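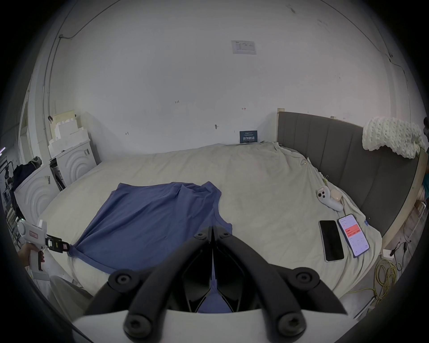

Shu-fen Chuang wrote to us that she does not believe a corner grasp can be learned from hand-held grippers alone, and that the cloth will always slip at the moment when the second hand begins to pull. She had the same trouble with pillow cases for one whole winter, and she asked how we know that our numbers come from the method and are no accident of one friendly fabric.

Brulten gallery: cloth on a soft bed

Caption: Corner grasp on the blue cloth, with the beige doona underneath. The second gripper already has the corner in its jaws.

The question of Shu-fen is a good one, and I will try to answer it on this page, next to the work it concerns.

Brulten is our study of how two grippers can spread, straighten and fold a loose cloth when the surface below is also soft. Most published work on cloth uses a table. A table is flat and hard, and the finger can press on it and slide under the edge. On a bed this does not work so well. The finger presses, the doona goes down together with the cloth, and the edge stays where it was. People solve this without thinking. They pinch a small fold near the corner, lift it a little, and only then look for the real edge with the other hand.

We wanted to record this behaviour in a form that the arms can use later. For this reason the demonstrator works with a gripper in each hand and does not touch the cloth with the fingers. Everything that reaches the cloth goes through the jaws. If the jaws can not do it, it is not in the data.

How an episode goes

The cloth is thrown on the bed and left as it falls. The demonstrator finds a corner, takes it with one gripper, and brings the other gripper over the cloth to look for the neighbouring corner. When both are held, the cloth is lifted, pulled straight and put down again. An episode ends when both jaws are open and away from the fabric.

We collected 1,000 episodes with 6 demonstrators. The creases in the doona were never smoothed between episodes. In the beginning I was against this, as it makes the recordings harder to compare, but Szu-yu Wu insisted and she was right. The policy trained on the untidy bed also works on a tidy one, and in the other direction it fails very often.

What Mernia learned

Mernia is the name of the policy. We tested it in 100 trials on two fixed arms, on a different bed at the Anevier room, with cloths of three materials. The thin cotton was the easiest. Fleece was the worst, because the jaws take two layers at once and the policy has no feeling for the thickness. In 22 trials the first grasp was lost during the pull, exactly as Shu-fen describes. In most of these the policy went back and took the corner again, which we did not ask for in any special way. The demonstrators also drop the corner from time to time, and we kept those episodes in the set. I believe the recovery comes from there, although we have not yet trained a version without them for comparison.

A remark on colour. A blue cloth on a beige doona is a comfortable case for the cameras, and the reader may suspect that Mernia only follows the colour border. We repeated part of the test with a cream cloth. The first grasp was slower, and the policy made more small searching movements near the edge – but the pull itself was not different. The full table is in the report.

Things we would do in another way

The pinch should be labelled separately from the lift. Now they are one segment, and it is difficult to say where a failure begins. Szu-yu is going through the recordings by hand to separate them, and she expects to finish in July.

We also recorded too few starts with the corner hidden under the cloth. When all corners are hidden, Mernia grasps the middle, lifts, and puts down the same heap. It can repeat this until the time is over. Chu, our older scripted routine, is still better in this one situation, as it shakes the cloth before it looks.

The height of the bed may be important too. Our demonstrators stand beside it and reach over, so the jaws come down at a slope. The fixed arms can come from straight above, and the policy seldom uses this possibility. It copies the slope. I find this interesting, but I do not know yet if it helps or harms.

To Shu-fen: please send us two of your pillow cases. We will put them through the same test, and the result will be added to this page also if it is a bad one.

Text and caption by the Brulten group. Corrections to the English are welcome.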